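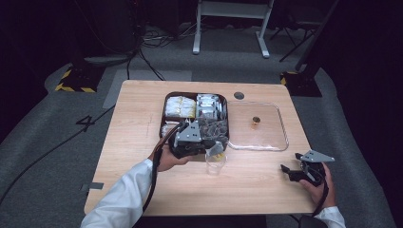

I had been meaning to get to the Novham open day for three summers running, and this year I finally managed it, with a thermos of tea, a sandwich I forgot in the car, and a notebook that I filled from both ends. Novham is a shared workshop on the edge of town, in what used to be a carpet showroom, and once a year in July the members open the big doors and let the rest of us wander through. I drove 115 miles to see it, and I would gladly do it again next weekend if they'd have me.

The parking is behind the building, by the way, and the sign for it faces the wrong direction if you come in from the highway. I went past it twice. The second time I turned around in the lot of a tile store and a very kind man waved me through their gate, which connects to the Novham side. If you go next year, just look for the tile store.

You come in through the woodworking half, and it is a lovely way to start. One member was turning bowls and had a basket of the failures marked at two dollars each. I bought a cherry one with a crack in it that you can see daylight through, and it is sitting on my kitchen windowsill now with garlic in it. Next door they were cutting house numbers on a router the members built themselves, called the Tangen (after the street it was first put together on, in somebody's garage). It has been rebuilt so many times that I gather only the bed is original. It cut my house number, 264, in a scrap of oak while I stood there, and the whole job took less time than it took me to choose the lettering.

But what I had really come for was the Flenari group. I have been following their build log for a while, and they are the ones trying to teach a homebuilt pair of arms to do small tabletop chores, the sort of fussy, fiddly handling that you and I do without thinking. They work in the back part of the building.

What I hadn't grasped from the build log is how much of the work is done by a person. I suppose I'd pictured somebody typing. Most of it, at this stage, is somebody at a table holding a gripper in each hand and doing the chore, again and again, while the whole thing is recorded for the arms to learn from later. The grippers are black plastic with a triangular gray metal plate bolted on top, and each one has its own cable. The chores themselves are wonderfully homely. There's a divided tray like the one you would find beside a hotel kettle, with white packets in one section, silvery foil ones standing in another, and a heap of little dark wrapped things in the lower part. You reach into the pile with your pincers and hope for the best.

And yes, visitors got a turn! There was a practice table set up for us, with a spare pair of grippers that weren't plugged into anything, and a muffin pan full of sugar packets, bottle caps, and wooden beads. I waited through a line of children, all of whom were better at it than I was. The trick, I was told, is to move your whole forearm and keep your wrist quiet. I kept wanting to twist. My first sugar packet went onto the floor, my second burst, and my third made it into the cup to a small round of applause from a girl of maybe six who had already done a dozen.

It changes how you think about your own fingers, I have to say. I pick up a tea bag every morning of my life and I had never noticed that I pinch it, roll it a little to separate it from its neighbor, and only then lift. With two stiff jaws you can't roll anything. You have to come in from the corner, and if the packets are standing tightly together you have to nudge one loose first. One of the members explained that a good recording shows the nudge clearly, without any dithering, and that dithering is what beginners mostly record. They had kept 387 good runs at the time I visited, and they told me cheerfully that they had thrown out at least that many again.

I asked about cost, as I always do. They wouldn't give me a total (I think they have stopped adding it up, and I recognize that from my own sewing room), but one pair of gripper bodies uses nearly 70 dollars of printing material and hardware if you count the prints that fail. The printed jaws are the part that wears, and they had a coffee can full of old ones by the door, some chipped, some bent, some just worn smooth where they meet. I asked if I could have one and came home with two.

Then there is the software, which the group named Pitano, and here my notes get thin. I understood that it lines up what the cameras saw with what the hands were doing, and that for most of the spring the two were out of step by a fraction of a second, so that everything the arms learned, they learned late. The arms would close on a packet just after they had passed it. They showed a video of this on a laptop and I laughed until I had to sit down. The arms do better these days. During the afternoon demonstration they lifted a foil packet and put it in a cup on the second try, and then knocked the cup over on the way back, and people clapped for both.

A few practical things. The floor is concrete in the front half and my knees knew it by two o'clock, so wear proper shoes. There are cables on the floor in the back room and you do have to look where you're stepping. Food was chili and cornbread from the members' kitchen, pay what you like, and the vegetarian pot ran out first. The restroom is past the welding bay and up three steps, with a rail on one side. Children are welcome everywhere except the metal shop, and there is a bench near the entrance if you've brought somebody who would prefer to sit and be talked at by the bowl turners.

I stayed until they were sweeping up. On my way out I stopped at the practice table again, with the line gone at last, and got four sugar packets into the cup in a row before one of the members needed the table to stack chairs on. The Flenari group has an evening for newcomers every other Thursday, and they say you don't need to know anything, only to be patient with your hands. It's too far for me on a weeknight. I've put my name on the mailing list all the same, and my niece, who lives much closer, is getting the leaflet in her next birthday card whether she wants it or not.

Posted 2025-09-15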